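4.2 Table surfaces and the laying of places

The kitchens differed less in what people owned than in where things were put down. In this section we look at the layer between the table and the food: mats, trays, and plates. We treat them together because the households did. When asked to name what was needed to lay a place, most people started with the mat and worked upward, and several forgot to mention the table at all.

Visits were made in Brorkthorpe and Drummond, and each household was seen 3 times. The first visit was used for an inventory of the drawers and shelves closest to the table. On the second, one member of the household was asked to lay a place for themselves and then a place for a guest. On the third, we asked for the table to be left however it would normally be left between meals. Interviews were held during the second visit and lasted as long as the laying did, with a short talk afterward if the person was willing.

Mats

Woven mats were the most common type, followed by cork and wipe-clean plastic. People with woven mats described them in terms of washing and of lying flat. A mat that curled at the corners was moved to the bottom of the pile and in some homes stayed there for years. Stripes and plain colors were both common, and patterned mats were more often kept for guests.

In 9 of the households the mats never left the table. These homes used the mat as a marker of whose seat was whose, and a second object would be set on top of it between meals to hold the place. A bowl or plate was typical. One participant in Drummond put it this way: "If I take the mat up, the mail goes there. If the plate is on it, the mail goes on the counter." Kanagaratnam and Pringle found the same habit in their Merkau interviews, where mats were left out to keep a shared table from filling with schoolwork.

Trays

Trays were harder to classify. We began by coding them as carrying objects, following Oshima, and had to change the code after the first set of visits. Many of the trays we recorded were rarely carried. They sat on the table, or partly on the mat, and worked as a second surface with an edge. People set serving spoons on them, or bread, or the things that would go back to the kitchen after the meal. Small items were said to be "put away" once they were on the tray, even if the tray was in the middle of the table.

Light-colored trays with a low rim were used this way more than any other kind. Deep trays and trays with handles were still treated as things for carrying, and they tended to be stored upright beside the refrigerator. A participant who owned one of each, both bought from Mirkimo, had never used the flat one to carry anything and was surprised to be asked.

The placing of the tray also mattered. Where it was set squarely beside a mat, both were usually cleared together. Where it sat in front of the mat, on the side nearest the diner, it had to be moved before anyone could eat, and we coded this as a resting layout (Figure 3).

Plates

Dark plates were described as serving plates in most homes, even when they were the size of an ordinary dinner plate. Texture had a part in this. Plates with a rippled or slate-like surface were kept for cheese, fruit, or cake, and people said they did not like to cut meat on them. In two homes a plate of this kind was on the table at every visit and was never eaten from while we were there. When asked, one owner called it "the middle plate," and the other said it was simply where the plate lived.

White and patterned plates moved more. They went from the cupboard to the table to the sink, and we rarely found one on a mat between meals. The difference held across both towns - though the Drummond households had fewer dark plates to begin with.

Taken together, the three kinds of object suggest that a place can be laid and at rest at the same time. Our coding sheet, last revised on 26 July 2019, records the two states separately and allows both to be marked. Section 4.3 turns to cutlery, where this double coding was needed less often.
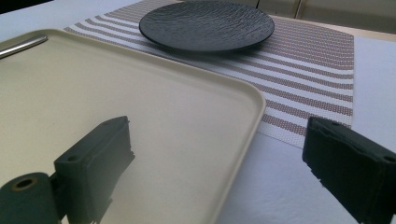 Figure 3. Resting layout with a cream-colored tray in front of a striped woven mat and a round black plate on the mat. Photo: Samran Tanasarn.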